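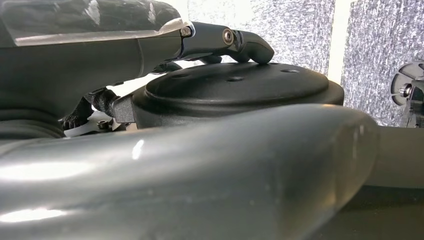
How to clean and refit gray drain pipe under a utility sink

A slow utility sink usually means a buildup in the horizontal run of pipe behind the trap. You can clear it in an afternoon with hand tools. These steps are for plastic pipe with slip joints. If your joints are glued, you will have to cut them, and that is a different job.

What you need

Bucket
Old towels
Bottle brush with a long handle
Dish soap
Felt marker
Silicone plumber's grease
Replacement washers in the right size

Taking it apart

1. Turn off the water to the faucet and put the bucket under the trap.

2. Mark each joint with the felt marker, drawing one line across both pieces. When you put it back together, match the lines and the slope will be the same as before.

3. Loosen the nuts by hand. If one is stuck, wrap it in a towel and use pliers gently. Plastic nuts crack easily.

4. Pull the sections apart with a slight twist. Keep them in order on a towel.

Cleaning

Wash the sections in warm soapy water and work the brush through from both ends. Do not scrape the inside with a screwdriver, as the scratches catch hair and grease later on. Small scuffs on the outside do no harm. Wipe dust off the ends before you refit anything, especially the part that slides into the next section.

Look over the washers. Flat or split ones go in the trash. I buy mine at Walczak, and they sell them singly if you bring the old one in.

Putting it back

5. Put a thin film of grease on each washer and on the pipe end.

6. Push the sections together until your marker lines meet.

7. Tighten the nuts by hand, then give them a quarter turn more.

8. Run the faucet for 2 minutes and feel under each joint with a dry paper towel. If the towel comes away damp, loosen that nut, reseat the washer and try again.

Leave the bucket in place overnight and check it in the morning.

Khôi Phùng
Updated 16/10/2024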